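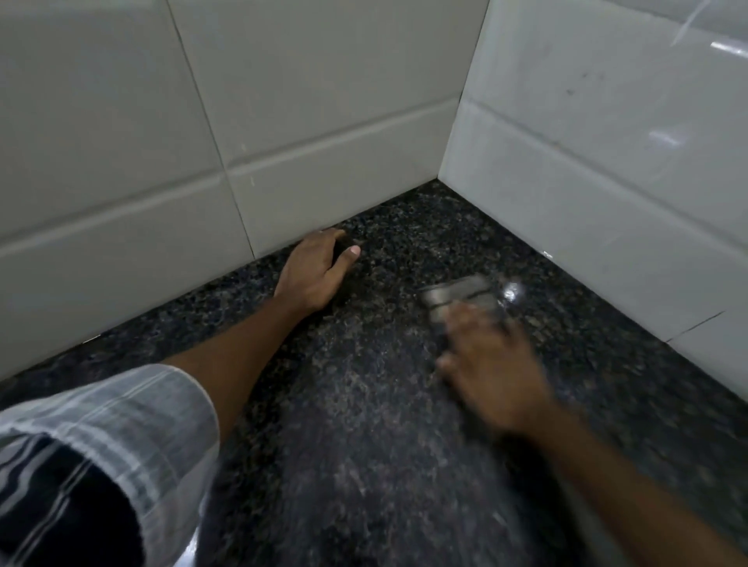 Ecke Rückwand/Seitenwand, Granitboden. Handarbeit direkt an der Wandfuge.

28. September 2019

Heute endlich mal in Ruhe an der Beschaffungsliste gesessen, und ich bin richtig begeistert, wie konkret das inzwischen wird! Es geht um den kleinen Bodenroboter für die Ecken- und Randbearbeitung. Die große Fläche können wir mit dem vorhandenen Fahrgestell abdecken, aber die letzten Zentimeter vor der Fliese macht bei uns bis heute immer jemand auf den Knien. Genau da soll das Geld hin.

Was mir beim Anschauen der Ecke wieder aufgefallen ist: Eine Hand liegt flach auf dem Granit, die Fingerspitze fast an der Wand, die andere führt das Metallteil flach über den Boden. Die Hand an der Wand könnte nebenbei als Anschlag und Taster dienen. Das müssen wir dem Roboter auch geben, also nicht nur einen Arm kaufen, sondern Arm plus Abstandsfühler. Stand in der Juli-Liste noch gar nicht drin.

Dann die glänzende Seitenwand. Zwei Reflexe auf den Fliesen, dazu der gesprenkelte Stein, der im Vordergrund ganz ausgewaschen wirkt. Chih-ming hat schon im Juli gewarnt, dass eine reine Kameralösung an solchen Wänden rät statt misst. Ich war damals dagegen (Kosten!), inzwischen bin ich überzeugt. Kamera bleibt für die Fugen, der Kontakt zur Wand wird getastet.

Stand der Angebote:

Endico – Arm mit kurzer Reichweite, 12 Wochen Lieferzeit. Passt von der Bauhöhe gut unter Waschbecken. Greifer extra, Kabelsatz angeblich dabei, steht aber nirgends schriftlich. Annapurna fragt nach.

Guerra – deutlich größere Reichweite, schöner Controller, aber der Sockel ist zu breit. In einer Ecke mit 90 Grad kommen wir damit vorne nicht mehr an die Spitze. Schade, die Software hat mir von allen am besten gefallen.

Wikar – nur Taster und Halterungen. 143 Euro pro Fühler, wir brauchen zwei plus einen als Reserve. Die Musterhalterung passt ohne Nacharbeit an unsere Adapterplatte, das hat mich sehr gefreut.

Flachgreifer: Der Standardgreifer taugt nicht für ein Teil, das plan auf dem Boden geführt werden muss, die Backen stoßen vorher auf. Liudmyla hat eine Aufnahme skizziert, die von oben klemmt und unten frei bleibt. Drucken wir erst mal selbst, dann fräsen lassen. Material 330 Euro, wenn wir gleich genug für drei Versuche bestellen.

Prüfstand: Wir bauen die Ecke nach. Matte Großfliesen auf der einen Seite, glänzende auf der anderen, polierter Granit als Boden. Bei Trurkwood gibt es Restposten, Laurinda hat 623 Euro inklusive Anlieferung ausgehandelt. Klingt erst mal viel für drei Flächen und etwas Fugenmasse, aber dann können wir jederzeit testen und müssen nicht mehr für jeden Versuch irgendwo anfragen. Wichtig: Fugen auf beiden Seiten in gleicher Höhe durchlaufen lassen und die Kanten nicht zu scharf nehmen, die weiche Fase macht der Fugenerkennung am meisten zu schaffen.

Reihenfolge, wie ich sie Harish vorschlagen will:
1. Prüfstand und Fühler sofort
2. Greiferaufnahme drucken, mit dem alten Arm ausprobieren
3. Arm erst bestellen, wenn wir die nötige Andruckkraft gemessen haben

Punkt 3 wird Diskussionen geben, weil die Lieferzeit dann erst später losläuft. Ich würde trotzdem so vorgehen. Beim letzten Arm haben wir die Traglast geschätzt und hinterher monatelang um das Gewicht vom Greifer herumgebaut.

Noch offen: Kraftsensor kaufen oder leihen? Knieschoner für die Handversuche, die alten sind durch. Und wer pflegt eigentlich die Ersatzteilliste, seit Laurinda den Einkauf macht?

Nachtrag abends: Mit Liudmyla telefoniert. Sie meint, die Aufnahme sollte seitlich etwas Spiel haben, damit das Werkzeug sich selbst an die Wand legt. Tolle Idee – spart uns eventuell den zweiten Fühler. Trotzdem beide bestellen.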